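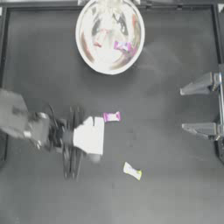
One comment on the February entry was that the Grurier candies are too light for their size and we should go back to the Wastent ones before ordering more. Noted, but the Wastent wrappers split at the twist and the table got sticky. Staying with Grurier for now.

April 2025, candy and bowl, second bag

Opened the 600-count bag. Sorted out the crushed ones first and put them in the Ronar tin by the door — those are for eating. The rest stay in the bag with the clip on.

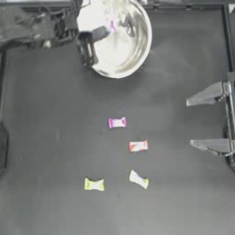

Wiped the table with plain water and a lint-free cloth. The Gulyás cleaner leaves a film on the matte finish, so don't use it here. Waited 3 minutes before putting anything down.

Weighed a batch for the log: 200 g on the kitchen scale, bowl not included. Scale needs new batteries.

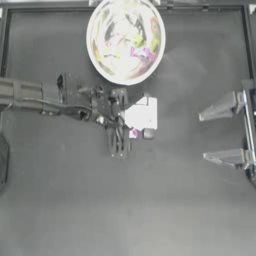
Room lights at the usual setting. Turning off the window-side row might cut the glare in the bowl, to be tried next time. If it doesn't help, look for a bowl with a dull finish.
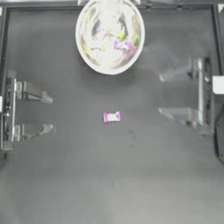 Colors still need a decision. I'd like to drop to 2 per run and keep the rest in the bag. Pink and white stands out well on the gray, even a single one lying below the bowl. Inside the bowl it's harder, with the green ones next to it and the shine over everything. Pink stays in, green is open — check the tally sheet before the next order.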